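Trade > Automation > Features > Workcell Practice

Print this article | E-mail this article

Keeping a Virtual Cell Honest

How one tabletop arm cell at Udside, and the simulated copy that runs beside it, are set up and maintained

By the Workcell Practice desk
19 October 2021

The handling cell at Udside has one seven-axis arm, one parallel-jaw gripper and a table. It has been running in its present form since July. The engineers who look after it spend more hours on its simulated copy than on the hardware, and most of the faults they log start in the copy.

The work the cell does is kitchenware handling. Lids, bowls, trays and thin utensils are picked from a tabletop, held, and set down again in a new place. The items are awkward for a two-finger gripper. A lid offers a knob and very little else. A bowl must be taken by the rim, and a shallow tray has to be gripped at an edge, with most of its weight hanging off to one side of the fingers.

Every change to the control program is run in simulation before it is allowed on the real arm. The simulator is a package called Nuris, which handles contact and rigid-body motion and produces rendered views for the vision software. A second tool, Bezerra, compares the logs from the two cells and reports where they have drifted apart. Neither tool is useful if the virtual cell has been set up carelessly, and the Udside procedure is mostly a list of ways to avoid that.

Base and mounting

Setup starts at the base. In the physical cell the arm is bolted to a steel plate, and the plate is bolted to a frame that stands on the floor. The plate is shimmed level, the bolts are torqued in a cross pattern, and witness marks are drawn across each bolt head and the plate in paint pen. A broken mark means the bolt has moved and the base position must be measured again.

The virtual base has no bolts, but it can still be in the wrong place. The base pose is stored in a single file, and every other pose in the cell is expressed relative to it. Early versions of the model kept the base pose in the scene file and again in the controller settings. The two copies differed by 2 millimeters after an edit to one of them. The gripper then closed slightly off center on every part, and the error was blamed on the vision software for several weeks. The duplicate entry has been removed.

Height matters as much as position. The support under the arm and the surface under the work are modeled as separate bodies, so that either can be moved without disturbing the other. A check script lowers the fingertips to the work surface at a grid of points and records the height at first contact. Any point outside tolerance stops the script, and the surface body is corrected before anything else is touched.

Joint friction and payload

The arm's joints are modeled as ideal motors with friction added. Friction values supplied with a generic arm model are a starting point only. The real joints are warmed up, driven slowly through their range in both directions, and the torque recorded. Half the difference between the two directions is taken as friction at that speed. The values go into the Nuris model by hand.

This is repeated after every 4,000 hours of arm motion, or after any joint has been serviced. Values taken from a cold arm are thrown out. The warm-up routine lasts 45 minutes and uses the same joint speeds as production.

Payload is handled in the same spirit. The gripper has its own mass and center of gravity, and both must be entered in the controller. If the entered mass is low, the real arm sags when it changes from position hold to compliant mode. The simulated arm will show the same sag only if it is given the true gripper mass in the physics model and the wrong one in the controller. Udside keeps these as separate entries for that reason and tests with deliberate errors in the controller value.

Gripper and contact

Most of the maintenance on the real gripper concerns the finger pads. They are wiped down at the start of each shift and replaced when the edges begin to round. New pads are run through a set of test grips on a reference block. The opening width at a fixed force is noted, and the width offset in the controller is adjusted to match.

Pads in the simulator do not wear, so wear is entered as a parameter. Pad friction is lowered in steps until the simulated grasp begins to slip at the same load as the real one. Bezerra plots the two slip points against each other. A gap that widens over several pad changes usually means that a batch of pads is different from the last, and the model is updated only after the pads have been checked.

Contact settings are the part of the model most likely to be adjusted for the wrong reason. Stiff contacts need a short time step. With too long a step, a held part jitters between the fingers and may be thrown clear. The quick fix is to soften the contact, which stops the jitter and lets the fingers sink into the part. The slow fix is to shorten the step and accept a longer run. The Udside procedure requires the slow fix, and permits softer contacts only for items that are soft in fact.

Staging the test scenes

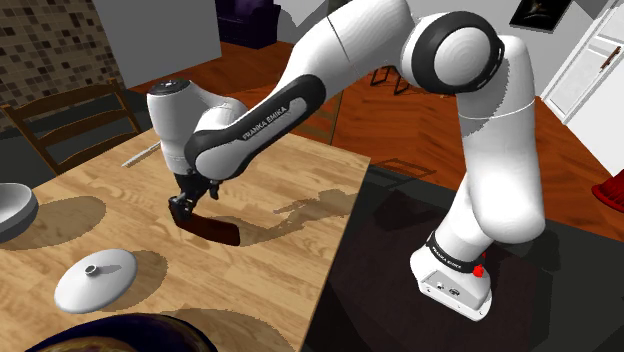 The layout of a test scene receives its own review, separate from the review of the arm model. Scenes are dressed as domestic rooms, since the vision software must separate the work items from furniture and flooring. The Franka Emika arm in this render is reaching over a wood-grain table with its fingers pointed down and a thin, reddish-brown item at the gripper, tilted and just clear of the surface. A reviewer looks first at that clearance and at the tilt, and compares both with the commanded pose. The next check is on the loose items. The white lid is lying flat with its knob up, which is the correct rest state, and the gray bowl near the table's left edge is noted as a reach case. The thin white stick by the far edge has one end projecting past the tabletop, and an item in that state is tested for stability by letting the physics run with the arm held still. Shadows are left switched on. The large one cast by the arm falls across the area where the vision software has to find edges.

Items that move during the hold test are sent back for correction. The usual cause is a collision shape that does not match the visible shape. A bowl given a solid hull will not accept anything placed in it, and a lid given a flat disk for its collision shape loses its knob as far as the gripper is concerned. Udside builds collision shapes from several convex pieces and inspects them with the visible surfaces hidden.

Lighting and materials are varied between runs, but the camera position is not. The virtual camera is calibrated against the real one with a printed board, and its pose is locked. Earlier scene sets allowed it to move a little at random. That helped the vision software tolerate a bumped camera and made it impossible to tell when the real camera had been bumped. A loose bracket went unnoticed for almost two weeks under that arrangement.

Faults and recovery

When the real arm stops on a fault, the joint log is copied before power is cycled. The log is replayed in Nuris from ten seconds before the stop. If the simulated arm stops as well, the program is examined. If it runs through, the hardware is examined, starting with the cables at the base connectors, then the gripper cable where it passes the wrist, then the joint brakes.

Cable faults account for most of the second group. The gripper cable is tied with slack at the wrist and flexes each time the last joint turns. The cable is not modeled, so the simulated wrist will take rotations that would strain it. A software limit on the last joint has been added to both cells, set inside the mechanical limit.

A second cell on the same plan is being fitted out at the Rerkberg site. It will use the same model files, with its own base pose and its own measured friction values. The payload entries will be checked again on arrival, as the gripper there has longer fingers.

Print this article | E-mail this article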